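Trullness Community Workshop - Annual Premises Safety Check
Inspected: Jan 21, 2026
Checked by: Ga-eun So
Copy to: Baltasar Quiroga, building manager
Key: OK / FIX / WATCH / N/A

Comments typed up fast after the walk-round, sorry for spelling. Last year's sheet is in the October folder if you want to compare.

SECTION A - ENTRY AND EXITS

A1 Front door opens fully, closer working - OK
A2 Rear exit clear both sides - FIX
Wheelie bins parked against it again. Moved them myself. Need line marking on the concrete, sign isn't doing it.
A3 Exit signs lit - OK, all of them
A4 Emergency lights, discharge test - WATCH
One over the kitchenette dimmed well before the others. Battery probably on the way out. Stallo to quote with the next service.
A5 Ramp surface and handrail - OK
Bit of moss at the bottom, wants a scrub before winter.
A6 Evacuation plan displayed - FIX
Still shows the old storeroom wall. Baltasar has the updated drawing, just needs printing and laminating. A3 size please, last one was unreadable.

SECTION B - BENCHES, TABLES, SMALL ITEMS

B1 Tables stable, no wobble - OK
B2 Edges free of splinters - OK mostly
One trestle near the sink has a rough corner. Sanded on the spot.
B3 Work areas marked out - OK
B4 Adhesives and tapes kept to what's in use - OK
Solvent glues all back in the locked cabinet, good to see. Glue sticks fine to stay out. 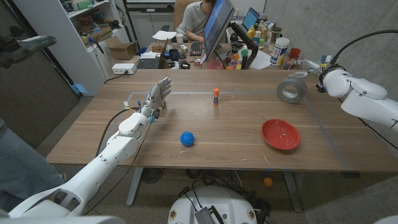

B3/B4 - marked area on table top, grey tape. Glue stick and duct tape out.

B5 Knives and blades in the rack - FIX
Two snap-off knives in the pencil drawer, blades out. Not on. Sharps tub is under the sink, use it.
B6 Table load labels - N/A for the light tables. Steel bench label says 300 kg, legible.
B7 Chairs - WATCH
Stack is too high by the window. Keep to 6 per stack. The blue ones with cracked seats should of gone last year, please bin them.

SECTION C - ELECTRICAL

C1 Test tags in date - FIX
Urn and both glue guns out of date. Taken off the shelf till Stallo has been.
C2 Switchboard accessible - OK
Clear space in front, circuits labelled. Circuit 11 label is hand written and fading, redo it.
C3 RCD push test - OK, all tripped and reset
C4 Powerboards - FIX
One plugged into another behind the fridge. Seperated them. If there aren't enough outlets ask for more, don't daisy chain.
C5 Leads off walkways - OK today
C6 Outlets and switch plates - WATCH
Hairline crack in the plate beside the back door. No exposed parts. Add to the Stallo list.

SECTION D - TABLES, UNDERSIDE AND FIXINGS

Did this one on my knees with a torch. Looking for loose brackets, gum, staples, anything that catches a leg.

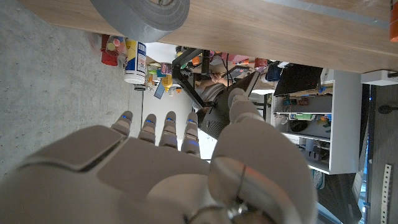

D1 - light timber table, edge and underside.

D1 Underside free of snags - OK
D2 Bolts tight - FIX
Nipped up a couple on the trestles. Allen key lives on the hook by the first aid kit now, put it back.
D3 Folding legs lock - OK
Stiff on the Durán ones. Dry lube, not oil, oil ends up on the carpet.
D4 Feet/glides present - WATCH
Several worn. A bag of 200 felt pads costs next to nothing, get one.

SECTION E - FIRE AND FIRST AID

E1 Extinguishers charged, tagged, on bracket - OK
E2 Fire blanket in kitchenette - OK
E3 Smoke detectors - OK
E4 First aid kit stocked - FIX
No burn gel, no medium gloves, eyewash expired. Fiven does the refills, order form is in the lid.
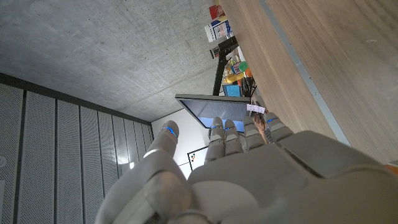 E5 Incident book - WATCH
Book is there, pen isn't. Only one entry since last check, which I doubt. Small cuts count, write them down.
E6 Assembly point sign - OK
Bit of bougainvillea growing over it. Trim.

SECTION F - AMENITIES AND CLEANING

F1 Hot water temp - OK
F2 Floor in toilets non-slip - OK
F3 Cleaning chemicals labelled - FIX
Spray bottle with no label, pink liquid. Tipped out. Decanting is fine but label it.
F4 Data sheets - WATCH
Folder is there but half are the old versions. Ga-eun to reprint. 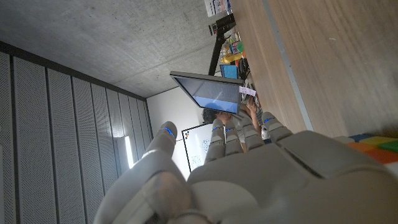 F5 Rubbish and recycling - see A2
F6 Mop and bucket stored dry - OK
F7 Fridge - clean, seal split along the bottom. Not a safety item but it'll be running nonstop.

ACTIONS
Baltasar - evac plan, line marking at rear exit, cracked chairs
Stallo - tags, emergency light, switch plate, circuit label
Fiven - first aid refill
Ga-eun - data sheets, felt pads, pen for the incident book

FIX items to be closed off before the next hire starts. Text me when done and I'll come and initial the sheet.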